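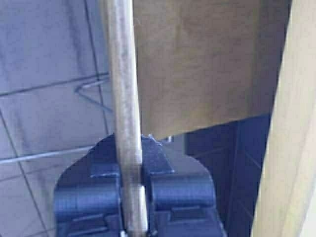

Thursday, after dinner

I started this morning with the wooden rods, and it was a slow start. The plan was simple – make a small hanging rack for the scarves, in the narrow place beside my door, and finish before lunch. But a dowel is never so straight as you think in the store. I rolled each one on the floor and listened. The good ones make an even sound. The others knock a little, like somebody walking with one bad shoe.

Yaneth Tello called while I was sanding. She wanted to know if I will come on the weekend, and I said yes without thinking, and now I must tell Roxana that I cannot help her with the curtains. I feel bad for this. Roxana lent me the small saw and she did not ask for it back even one time.

I cut the main rod at 93 centimeters. I measured 2 times, as my father taught me, and still I was nervous with the saw. The cut is clean on one side and rough on the other. I rubbed it with fine paper until my fingers were dry and white. Wood dust has a smell I like very much, it reminds me of the school workshop and of pencils.

The cardboard from the Bonetti box I kept for a pattern. I drew the holes on it first and moved them twice. The glue must stay until tomorrow, so the rack is lying on the kitchen table and I ate my soup standing.

Before bed I must write to Roxana about the curtains. Also buy screws, the short ones, and return the saw.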